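Last updated: September 2, 2018

Course handout 2: How a river builds its own valley
Instructor: Kanchan Pandey

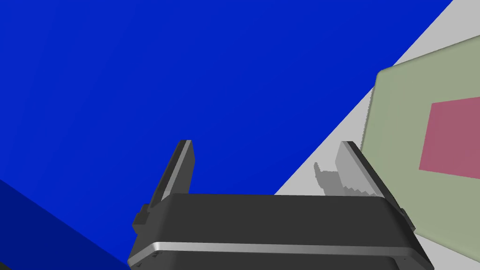

Why rivers bend

Pour a little water down a tilted tray of sand and watch what it does. Even when you smooth the sand carefully, the stream starts to wander, and I never get tired of seeing it! A small bump pushes the current to one side, the faster water there eats into the bank, and the bend grows. On the inside of the bend the water slows and drops its sand, building what we call a point bar. The outer side, where the bank is being worn away, is the cut bank.

Give a bend enough time and it loops back so far that only a thin neck of land is left. A flood can break through the neck, the river takes the shortcut, and the old loop is left behind as an oxbow lake — my favorite landform, and you'll hear plenty about it from me.

The Rumus

We will use the Rumus all term. It runs 126 miles from the hills to the flats below Ollness, and in its lower part it has left 18 oxbows large enough to show on the county map. Renato Barrientos walked much of that stretch in June and found buried channel gravel over 337 feet from today's bank. Think about that when you look at a quiet field near a river. It may have been the riverbed once, and it may be again.

Terms to know before next class

Bed load: sand and gravel that roll or hop along the bottom.
Suspended load: fine mud carried up in the water.
Floodplain: the flat land built by the river's own mud and sand.
Sinuosity: length along the channel divided by straight-line distance down the valley. A value of 1 means a straight channel.

For next time

Trace one bend from the map packet with a piece of string, measure it, and work out its sinuosity. Mark the cut bank and the point bar. Then draw where you think the channel will go next — be bold, pencil erases. Benjamín Acuña has extra map packets if yours is missing the lower sheet.

Contact: Kanchan Pandey | © 2018 | Back to top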